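¿Merece la pena la jornada de puertas abiertas de Judby con dos adolescentes?

Publicado en mayo por tuercasuelta, en Visitas y excursiones

Hola a todos. Un familiar nos ha pasado la convocatoria de la jornada de puertas abiertas de Judby, el taller de robótica del polígono, y me ha tocado decidir a mí, que de robots sé lo que sé de lavadoras: que giran. Iría con mis dos hijos, de edades en las que todo les parece un rollo salvo lo que yo les prohíbo.

Mis dudas son bastante terrenales. Primero, si se ve trabajar a las máquinas o si te sientan en una sala a ver diapositivas con la palabra «futuro». Ya fuimos a una de esas en Totov y el pequeño se durmió encima del folleto, que al menos para eso servía. Segundo, si hay que apuntarse con antelación, porque en la página pone «aforo limitado» y luego el formulario no carga. Y tercero, qué hacen exactamente los robots. En la convocatoria dice «manipulación de objetos cotidianos», que lo mismo es doblar calcetines que abrir latas de mejillones.

Si alguien ha ido y me puede contar la verdad sin entusiasmo de nota de prensa, se lo agradezco. Lo del aparcamiento también, que el polígono ese a las diez de la mañana es una forma de penitencia.

2 respuestas destacadas y 1 más

cabo_de_lija

Fui en la edición anterior y te contesto por partes.

Se ve trabajar a las máquinas, sí. Hay una charla inicial que anuncian como de 3 minutos y que dura lo que tarda en aparecer el mando del proyector, pero después te pasan al taller y ya no te mueves de allí. El recorrido completo son 50 minutos, y casi todo se va en mirar los puestos de trabajo.

Los objetos cotidianos eran llaves. Llaveros, anillas, etiquetas de plástico de colores, lo que cualquiera tiene en el cajón de la entrada y no se atreve a tirar. Yo iba esperando un brazo que soldara chasis y me encontré uno lidiando con un manojo de anillas con la misma dignidad que yo cuando llego a casa cargado con la compra.

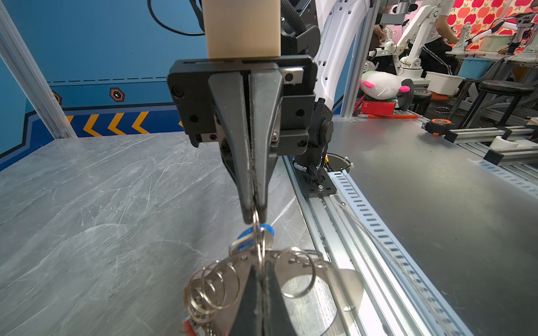

A los diez minutos había cambiado de opinión, y eso que soy de natural cascarrabias. Una anilla metálica es un objeto bastante ingrato: brilla, resbala y se engancha con la de al lado. Si lo piensas, a ti también te cuesta, lo que pasa es que tú lo haces hablando por teléfono y no te fijas. La persona que nos explicaba el puesto lo resumió diciendo que una caja de cartón la coge cualquiera. Me lo apunté, por si algún día tengo que justificar mi sueldo.

No esperes velocidad. Es como ver jugar al ajedrez a dos personas muy educadas. Mi cuñado, que solo venía por el café, preguntó si aquello estaba encendido. Ahora bien, cuando en un puesto trabajan dos brazos enfrentados sobre el mismo objeto, la gente se calla y se arrima, y hay codazos por la primera fila. Lleva a tus hijos por el lado derecho según entras, que hay menos gente y no tienes una columna delante.
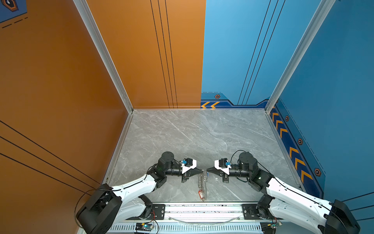 Sobre la inscripción: el formulario no cargaba tampoco entonces. Escribí al correo de contacto, me contestaron el mismo día y en la puerta nadie me pidió nada. Los grupos son de 40 personas, de modo que si llegas tarde te toca esperar al siguiente en un vestíbulo con una máquina de café que acepta monedas y las conserva.

Aparcamiento: no. Deja el coche en la rotonda del almacén de azulejos y camina. Quien te diga que hay sitio en la puerta trabaja allí y entra a las siete.

¿Con adolescentes? El mío estuvo callado y sin mirar el móvil bastante rato, que en mi casa se considera un éxito cultural. Eso sí, no les prometas humanoides. Es un brazo, una pinza y una mesa.

Le ha parecido útil a la comunidad

yipero_reincidente

no está mal pero tampoco es para tanto. yo fui a la de Yip y daban bocadillo

(lo de las llaves es verdad)

Le ha parecido útil a 2 personas

mediapinza

Discrepo un poco de la respuesta larga, aunque en lo de la máquina de café se ha quedado corto.

A mí lo que me gustó fueron las pausas. La mayoría de la gente aprovecha ese momento para irse al puesto siguiente y se equivoca, porque es cuando puedes acercarte y mirar la forma de los dedos de la pinza con calma. No son dos palitos macizos como yo creía. Tienen huecos por dentro, y según me contaron en el taller ese hueco deja que el dedo ceda un poco al apretar. Pregunté si eso servía también para no rayar las cosas y me dijeron que «depende», palabra que oí bastante durante la visita. 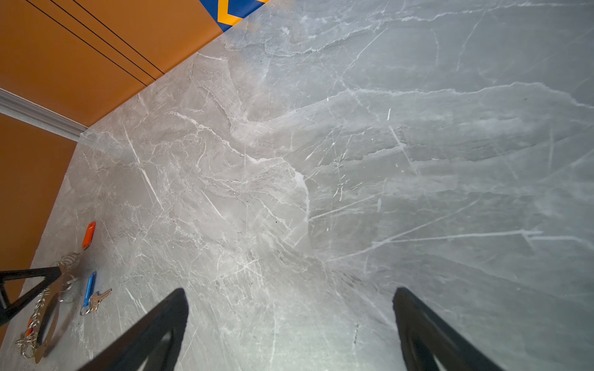
La pinza abierta y, a la izquierda, las llaves con sus etiquetas naranja y azul.

También es el momento de hacer preguntas. Si esperas al turno oficial del final, hay siempre un señor que levanta la mano y expone su vida. En el nuestro preguntó si los robots pagarían cotizaciones y se comió el turno entero. Tus hijos, que supongo que tendrán curiosidad aunque lo disimulen, sacarán más en medio minuto al lado de la mesa.

Consejos sueltos, sin orden:

Id al primer pase de la mañana. En el último los que explican ya van con la voz justa y los chistes gastados.

Ropa normal. Hubo quien se presentó con casco de obra propio, supongo que por ilusión.

Si alguno de los tuyos lleva en la cabeza lo de estudiar algo técnico, que pregunte por los talleres de verano. A la hija de una amiga le dieron un papel con los horarios y los requisitos, y el papel tenía más información que toda la web.

En la tienda de la salida venden un llavero de Wudo. Después de pasarte media mañana viendo lo que cuesta manejar uno, lo compras por solidaridad.

Y aprovecho para corregir a cabo_de_lija: no todo son anillas. En la mesa que vimos nosotros había etiquetas de varios tipos, una chapa plana y hasta una pieza de cuero, todo revuelto como en el fondo de un bolso. Mi hija sostenía que era mi bolso. 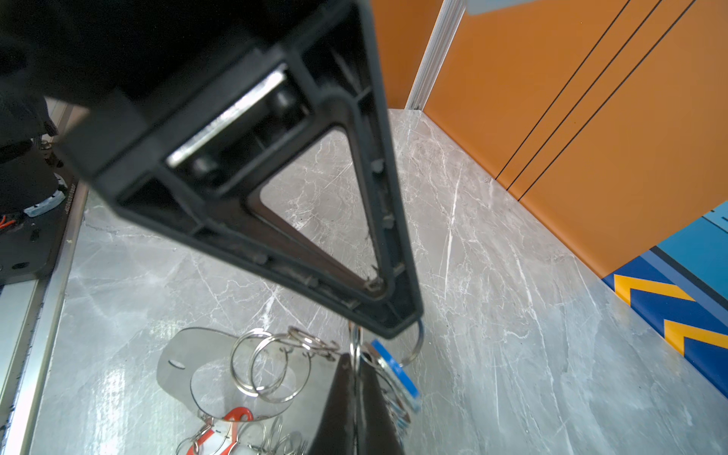 Texto ampliado por mediapinza, a petición de tuercasuelta

Me preguntas en los comentarios si se puede tocar algo. Tocar los robots, no, y hay una raya en el suelo que se toman muy en serio. Al final te dejan una pinza suelta en una mesa aparte, accionada a mano, con un montón de llaves para que pruebes. Yo tiré el manojo al suelo dos veces y mi hija me lo recuerda cada vez que abro el portal.

También preguntas si se aburrirá tu madre, que ahora resulta que se apunta. Hay sillas en la zona de la charla y ninguna en el taller, así que díselo antes. Hay ascensor, pero está detrás de recepción y sin señalizar, tendréis que pedir que os acompañen.

Y a lo de si es mejor que la de Totov: yo en la de Totov también me dormí.

Preguntas relacionadas

¿Alguien sabe si Yip sigue dando bocadillo en las visitas?
Visitas a talleres con niños pequeños: ¿a partir de qué edad?
El formulario de Judby no carga, ¿hay otro?
Dónde aparcar en el polígono sin perder la fe
Llavero de Wudo: se abre la anilla, ¿lo cambian?

Contacto | Normas de la comunidad | © Los autores de cada mensaje | Volver arriba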